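Cirkaser notebook, April
Grotircombe room, teleop on the two-handed rig

In at half eight, kettle on, rig up by nine. The plan for this week is the sweets task: steer one hand to the bowl with the bag in it, get a grip without crushing everything, lift, carry across, let go, back to rest. I'm driving with the Gallardo gloves because the joysticks gave me a sore thumb last time and I never got a nice wrist roll out of them anyway. Glove zeroing took three goes. Note for whoever is next: hold your hand FLAT on the desk while it counts down, don't hover it, and take your watch off.

First hour was all warm-up, not saved. I'd forgotten how strange it feels when your own fingers stop and theirs carry on for a moment! Lag was fine on the cable, noticeably worse on the wireless, so cable for everything that goes in the set.
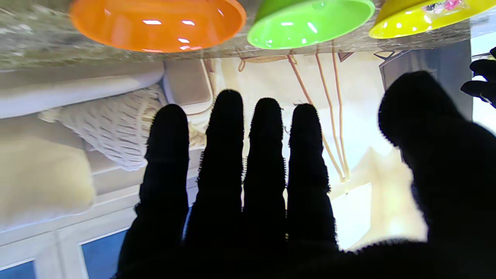

Finger tracking is the thing I keep fretting over. The mask tool we got from Farnness wants a clean outline for each finger and it was plainly tuned on bare metal hands. With the covers on and the light coming from behind, every finger has that bright halo of little hairs down both sides, and the thumb is so close that it goes soft, so there's no crisp line for the tool to hold on to. The bowls it finds with no bother at all, orange especially. I've turned the edge threshold down a notch and will compare with the old setting tonight. If it's no better I'd sooner drop the masks and lean on the joint angles, which we log anyway.

Driving notes, while I remember them. Going in from the side is much easier than coming down from above – from above I lose track of my own thumb and end up nudging the bowl along. Opening the hand wide well before I arrive helps too. I was opening it late, the way I'd do it myself, and the replayed motion looked panicky. Slower is better. I know we say this every time, but I really mean it, I was rushing again by mid-morning and had to bin a whole batch. 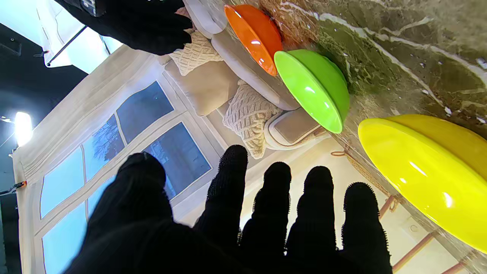
The batch I binned was 30 runs, which stung a bit, but the start poses were all over the place and I'd rather not teach it my bad habits. Since then I've been going back to the same rest pose before each take and waiting for the beep. After lunch I also swapped which hand does the lifting every ten takes, so the set won't be lopsided. My left is hopeless at this, by the way. Left-handed takes run longer and have more little corrections in them, and I've kept those in on purpose, as we agreed.

Grip force: level 4 on the Gallardo scale. Level 3 let the bag slide when I turned the wrist, and level 5 squashed it hard enough that I could hear it from the desk.
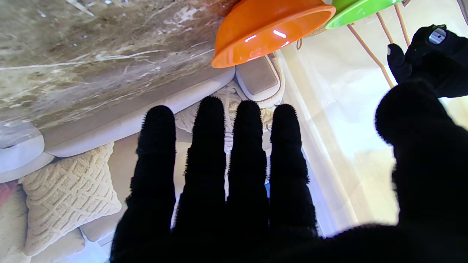 Photo: wrist view, Cirkaser log, Grotircombe

Looked back through the wrist footage over tea. The curtains blow out whenever the hand tips towards them, and then the fingers are basically one black shape with gaps in it. Exposure is on auto at the moment. I'd like to try locking it, though that means the darker views will suffer, so one short test first and we can argue over it afterwards. The depth stream seems happy either way.

Best stretch of the day was just after four. The bag has a crumply bit at the top that you can pinch between thumb and fingertips if you come in low, and once I'd found that I did a lovely long run of takes with hardly a fumble. Very pleased with those!
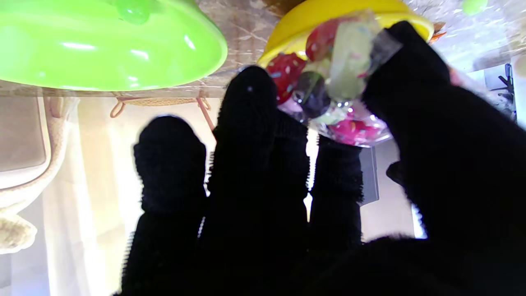 Tally and to do

Kept today: almost 80 takes, both hands.
Running total for the sweets task: 581.
Rerun masks on today's set with the lower threshold, old setting next to it.
Exposure lock test, bright side only to begin with.
Ask Farnness if the mask tool can be retrained on covered hands, and what they'd need from us.
Glove zeroing drifts after an hour or so, so zero again at every break.
Left glove battery is on the charger by the door, please leave it there overnight.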